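Ticket 446: Wrist view in sim too dark under shelf, part detector drops out
Cell: Mesport shelf cell (simulation twin)
Opened by: Keith Wihongi
Assigned to: Efa Kemeys
Opened: 27/08/2021
Status: Resolved, one follow-up open

Reported problem
Pick runs in the twin stop with "no target" when the arm reaches below the wooden shelf. Same program runs clean at the open end of the table. Keith saw it on build 914 after the Orness lighting preset was loaded. Build before that was not affected.

Checks done
Restarted the sim server and reloaded the cell. No change.
Joint positions at the stop match the taught approach pose. Not a motion fault.
Replaced the part model with a plain cube. Detector still drops out under the shelf and recovers when the arm backs off.
Parked the arm at the approach pose, removed all parts and rendered one view with the preset on.

The shelf appears to throw a wide gray band across the back of the white surface. It is darkest near the wall and fades toward the front. The finger tip reads clean against the white, so finger masking was ruled out. 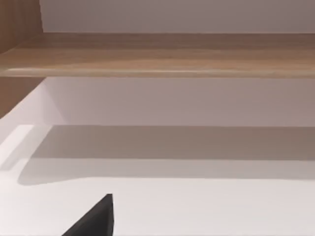
Cause
The Orness preset replaces the two side lights with a single overhead light. Exposure in the Vunetti camera block was locked at 2000, a value tuned for the old lights. Parts placed in the band fall below the detector's contrast limit.

Fix
1. Put the two side lights back in the cell file. Keep the overhead light at half strength.
2. Unlock exposure in the camera block, let it settle, then lock it again.
3. Clear the background reference and take a new one with the surface bare.
4. Save the lighting as a cell setting. If it stays in the preset, the next load will overwrite it.

Result
Ran 158 picks with the target placed under the shelf. No "no target" stops. Cycle time unchanged.

Notes
E. Kemeys: Did not touch the contrast limit. Lowering it gave false hits along the shadow edge.
K. Wihongi: Confirmed on my side after a fresh checkout. The Sutcliffe cell loads the same preset and needs the same check. Follow-up set for November, before the next build is frozen.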